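FOR IMMEDIATE RELEASE

2 Jun 2020

Condori Releases Loltar 2 Inventory Software for Small Parts Storerooms

Update adds offline counting, shelf-level reorder points and a revised label format

Condori today released Loltar 2, the second major version of its inventory software for small parts storerooms. The release is available now to all current license holders and replaces version 1.9, which will receive security fixes only. 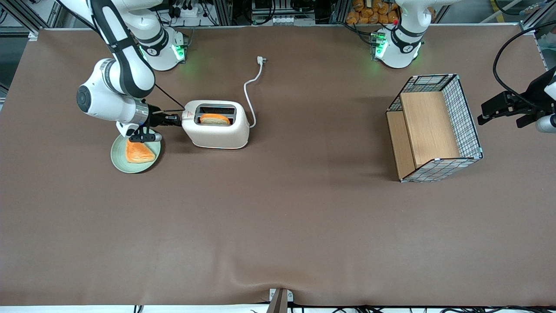
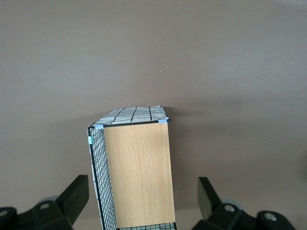
Loltar is used by repair shops, school workshops, clinics and light manufacturers to record what is held in a storeroom, where it is held and when it should be reordered. It runs on a single desktop computer or on a local server, and it does not require a constant internet connection. Version 2 keeps the same data model as earlier releases. Records created in version 1.6 or later can be opened directly. Records from older versions must first be converted with the import tool included in the installer.

Offline counting

In version 1.9, a stock count had to be completed while the handheld unit was connected to the local server. If the connection dropped, the open count was discarded and had to be started again. Loltar 2 stores each count on the handheld unit until it can be sent. A count can be paused, resumed and split between two or more users. When two users enter different figures for the same bin, the software holds both entries and marks the bin for review. It does not pick one figure over the other.

The count screen has been reduced to four fields: bin, item, quantity and unit. Notes can still be added from the menu. The date and user name are filled in by the software and cannot be edited after the count is submitted.

Shelf-level reorder points

Earlier versions allowed one reorder point per item across the whole storeroom. Customers who keep the same part in more than one location asked for a way to set separate levels. Loltar 2 allows a reorder point for each shelf, with an optional total for the storeroom. When a shelf falls below its level, the software first checks for surplus stock on other shelves and suggests a transfer. A purchase line is created only if no surplus is found.

Existing reorder points are carried over as storeroom totals. Shelf levels are blank after the update and must be entered by the customer. They can be typed in one at a time or loaded from a spreadsheet. A blank template is supplied in the Documents folder of the installation.

Label format

The standard bin label has been redrawn. The bin code now appears at the top in larger type, with the item description below it on up to two lines. Descriptions longer than two lines are shortened on the label but kept in full in the record. Labels printed from version 1.9 will continue to scan, and there is no need to relabel a storeroom after the update. Customers who have made their own label layouts should test one sheet before printing a full run. Layouts that place the code in the lower left corner may need to be moved up by one line.

Field trial

Loltar 2 was tested before release at 17 customer sites. The largest trial site was the Narunura service depot, which holds 1,809 active part numbers in one storeroom. The trial covered a full stock count, a month of routine issues and returns, and one planned server outage. Faults reported during the trial were corrected before release, with two exceptions. Sorting by supplier is slow on lists of more than 300 lines, and the print preview does not show the footer when the page is set to landscape. Both are listed in the release notes and will be addressed in a maintenance update.

System requirements

The server component requires 4 GB of memory and 10 GB of free disk space. The desktop client has the same requirements as version 1.9. Handheld units must be updated to the current client before they can submit offline counts. Units left on the earlier client can still look up items and print labels, but the count menu will be grayed out.

Condori recommends a full backup before installation. The installer makes its own copy of the database, but this copy does not include custom labels or saved reports. These are kept in a separate folder and should be copied by hand. The update cannot be reversed once new counts have been submitted.

Licensing and availability

Loltar 2 is a free update for customers with a current support plan. Customers whose plan has lapsed may renew it or continue to use version 1.9 under the terms of their existing license. The standard license covers up to 2,000 active part numbers. Larger storerooms require the extended license, which has no item limit and includes support for more than one server.

The software is sold directly by Condori and through its distributor, Jidoron, which also supplies label stock and handheld units. Jidoron will take orders for new licenses beginning in the second half of June. Orders already placed for version 1.9 will be filled with version 2 at no added charge.

Training

A revised user guide is included with the download. Online training sessions on shelf-level reorder points will be offered to license holders in June. Each session lasts 90 minutes and covers spreadsheet import, transfer suggestions and the review list. Registration is through the customer account page.

About Condori

Condori develops inventory and labeling software for small and mid-size storerooms. Its products are Loltar, for parts and supplies, and Loltar Print, a stand-alone label editor.

Media and product inquiries may be sent through the contact form on the Condori website.

###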